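Watching the Watchers: How Reporter Characters Carry a Thriller
Student project report, Screen Studies elective, spring term

When our instructor told us we could pick any kind of film character and follow it through a handful of movies, I wrote "reporters" on the sign-up sheet before she had finished the sentence. I grew up in a house where the TV was always on after dinner, and what was on was very often somebody in a wrinkled shirt shouting into a pay phone that the story had to run tonight. I love those people. I wanted to know why so many thrillers hand us a reporter when they could just as easily hand us a cop or a spy, and whether the reporter does anything in the plot that the others couldn't.

The plan was to watch 18 films and keep a log for each one. In the end I got through all of them, although two I had to watch in pieces over a week because the library copies kept going back out. For every film I wrote down each scene in which the reporter asks somebody a question, who they asked, and whether the answer was true as far as the story is concerned. That gave me 278 question scenes, which is far more than I expected and also the reason this report came in on the last possible afternoon.

I should say a little about how I chose the films (this took me nearly as long as watching the first three). I left out comedies, and I left out anything based closely on a real case, because then I would have been grading the character on something that happened outside the movie. What remained was a pretty mixed bag, from big studio pictures with helicopters in them to small ones shot in what looks like the same two hallways. Most came from the campus library, and a few from Irnlow, the secondhand place near the bus station, where the thriller shelf is sorted by nothing at all and you just have to dig. 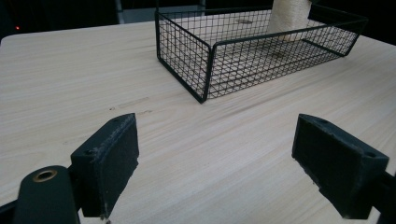

The film I kept coming back to was Skonidell. It's a slow one, set in a port town where the customs office is clearly up to something, and the reporter has been sent there to write a cheerful piece about a boat festival. For most of the first hour she really does try to write about the boats! She interviews a man who paints hulls, she eats a lot of soup, and only bit by bit do you notice that people stop talking when she sits down. She asks more questions than any other lead in my log, and she gets a straight answer to only 6 of them. I went back and checked that twice, since it seemed so low, but the movie really is that stingy with her.

What I liked is that the soft questions get her further than the hard ones. She learns about the night shipments because she asks a waitress what time the kitchen closes. When she finally confronts the customs chief, with the music swelling and the rain coming down and so on, he tells her nothing we didn't know.

Vustari goes at it from the other side. The reporter there is loud and pretty sure of himself, and he treats every conversation as a fight. I'll admit I didn't care for him at first, and on my first viewing I wrote "unbearable" in the margin of the log. By the third time through I had come around a bit. The director keeps putting him at the side of the shot while other people do the important things, so you slowly get the feeling that he is missing the story he came to cover. The last reel has him filing a piece that we know is wrong, and he is so proud of it. I found that sadder than any of the shootings.
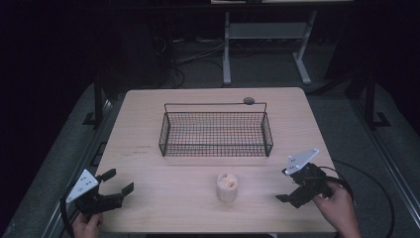 Then there is Cocco, which I nearly dropped from the list because the reporter disappears for a long stretch in the middle. I'm glad I kept it. While he's gone, his editor takes over the asking, and she is wonderful, all cardigans and cold coffee and one-word sentences. My log sheet had no column for a second questioner, so I had to redraw it late on a Tuesday night and go back over the films I had already finished. If I did the project again I would watch one or two movies before making the sheet.

As for what the log showed, roughly half of the questions were answered with a lie or with nothing, and the lies came mostly from people in offices. Cab drivers, neighbors and bartenders told the truth nearly every time. I don't think that says much about the world, but it says a good deal about how these movies are built and whose side they want us on.

I would have liked to look at sound as well. Typewriters, phones and newsroom chatter do a lot of work in the older films, and the newer ones seem a bit lost without them. I have some notes on this for Skonidell, which uses a fax machine beautifully, and they are at the back of the log along with the redrawn sheet.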